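Section 6: Washing Knits in the Plunik Compact Washer

If you've made it through the hose hookup and the leveling feet, well done, that was the annoying part. From here on it's mostly laundry. I wrote this section for sweaters, cardigans, sweatshirts and anything else soft and stretchy, and I'm assuming your Plunik is plugged in, sitting level, and has already run one empty cycle. If you skipped the empty cycle, go back and run it. There's factory dust in the drum and you don't want it in your good wool!

What you'll need

The washer, with the drain hose hooked over the sink or tub
A mesh bag big enough for your bulkiest sweater (I use the large one from Dridenico)
A wool-safe liquid soap, such as Nendutia Soft
2 clean bath towels
A flat place to dry things

Before you load

1. Read the care tag. If it says dry clean only, believe it.

2. Empty the pockets, and fasten zippers and buttons. I leave the top button of a cardigan open so the neck doesn't pull.

3. Turn everything inside out. Printed sweatshirts especially, because the drum will rub at the print.

4. Check the cuffs, elbows and hem for loose loops. If you find one, ease it through to the wrong side with a blunt needle. Don't snip it.

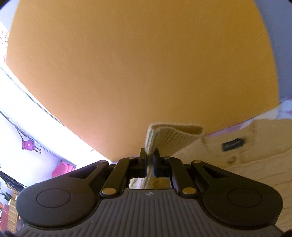

5. Sort by color first and by weight second. A light sweater and a heavy hooded thing will fight over the space, and the drum ends up thumping like somebody moving furniture upstairs. When in doubt, do two loads.

Note: The number printed inside the lid is the wattage, 1,365, and it has nothing to do with how much you can put in. I mention it only because I spent a while looking for it in the load table. You'll want it if you're running the machine on an extension cord, and you shouldn't be running the machine on an extension cord.

Filling and soap

1. Put one heavy knit, or a couple of light ones, in the mesh bag. Close the bag and tuck the zipper pull under its little elastic.

2. Set the bag in the drum and spread it out so the weight isn't all on one side.

3. Open the cold tap. If you have the Van Loon faucet adapter, push the collar up until it clicks, then give it a gentle tug to make sure. Mine looked seated once when it wasn't, and I mopped for quite a while.

4. Turn the dial to Delicate and let the water come in.

5. Once the water covers the bag, pour in half a capful of soap. More soap is not better here, and all you'll get is a long evening of rinsing.

CAUTION: Never pour soap straight onto dry wool. It can leave a pale patch that is really hard to get out again.

Sweatshirts and sweaters together?

I get asked this a lot. A cotton sweatshirt can take a normal wash, and a cable knit mostly can't, so if you put them in together the whole load has to follow the fussier one. That means cold water, the Delicate setting and a short spin. It's fine for a sweatshirt that only needs freshening up, but if yours has spaghetti sauce down the front, treat the stain or wash it alone. A brand new sweatshirt in a strong color should go solo the first time too. You can test it by pressing a damp white cloth on an inside seam and seeing what comes off.

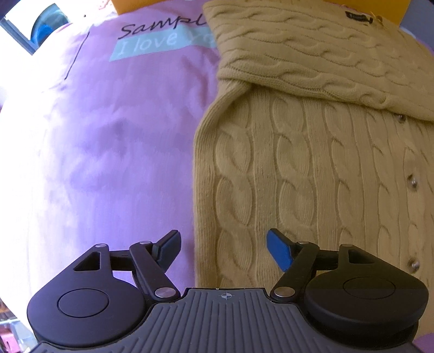
A pink sweatshirt and a pale cable-knit cardigan.

Running the cycle

1. Close both lids. The inner one has to lie flat or the spin won't start.

2. Press Start and stay within earshot for the first couple of minutes. A steady slosh is good. A knock means the load has shifted, so press Pause, wait for the drum to stop all the way, and spread the bag out again.

3. When the wash ends, drain and refill for the rinse. I do 2 rinses for wool, and if the water still looks cloudy I do another.

4. Choose Short Spin. Please don't use the long one, no matter how impatient you are.

CAUTION: Keep your hands out of the drum until it has stopped completely. It coasts for longer than you'd think.

If the machine stops partway through and the light blinks, check the drain hose first. It likes to slip down behind the cabinet and kink. Straighten it, close the lid, press Start, and you should be back in business. If it keeps blinking, unplug it, wait a minute and plug it in again (yes, I know, but try it).

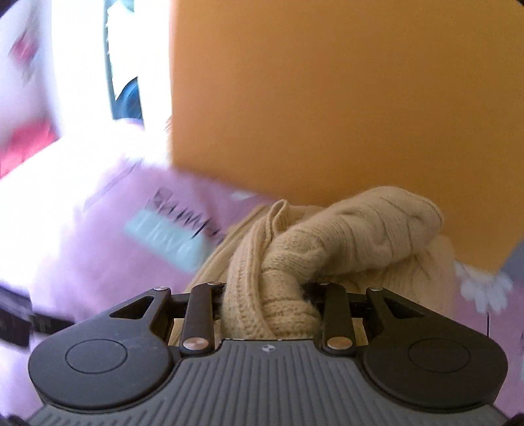
Taking things out is where most stretching happens, so go slowly. Slide your hands under the bag and lift the whole lump out at once, like a sleepy cat. Don't hang a wet sweater over your arm while you hunt for a towel. Put the towel out first!

Drying flat

1. Lay the sweater on a towel, roll the two up together like a jelly roll, and press along the roll with your hands. No twisting.

2. Unroll it and move the sweater to a dry towel or a drying screen.

3. Pat it into shape. Line up the button bands, square off the hem, and run the sleeves out so they aren't bunched at the shoulder.

4. Leave it alone until the top feels dry, then flip it over. In July mine are done by the next morning, and in winter I give them a lot longer.

5. Check the thick spots before you fold anything away. Cables and ribbing hold on to damp after the plain parts feel ready.

Note: Keep knits off radiators and out of strong sun. A fan pointed across the room is plenty.

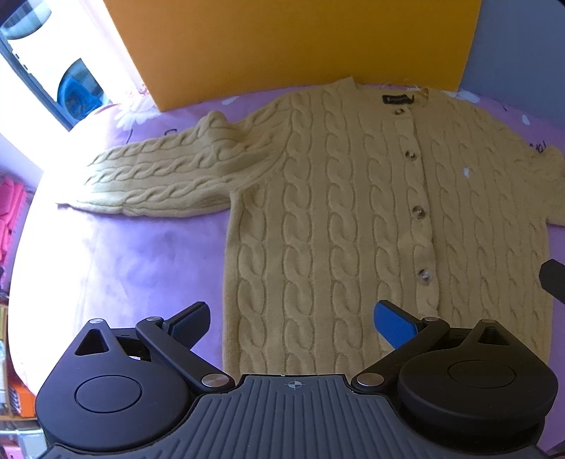 One reader wrote to say that she skips the towel roll altogether, runs the Short Spin a second time, and has never had a sweater come out bigger than it went in. She did add that her sweaters are all cotton blends. I tried it on an old one of mine and the shape held up, so if your hands get sore from pressing, go ahead, but keep the knit in its mesh bag for both spins and don't try it on anything loose or fluffy.

Cleaning up afterward

1. Pull out the lint filter, rinse it under the tap and snap it back in. Wool fuzz packs down into a sort of felt if you leave it.

2. Wipe the rubber seal under the inner lid.

3. Turn off the tap before you release the adapter collar.

4. Lower the drain hose into a bucket to catch the last cup or so of water.

5. Leave both lids open overnight.

Section 7 covers towels and sheets, with the settings for the long spin.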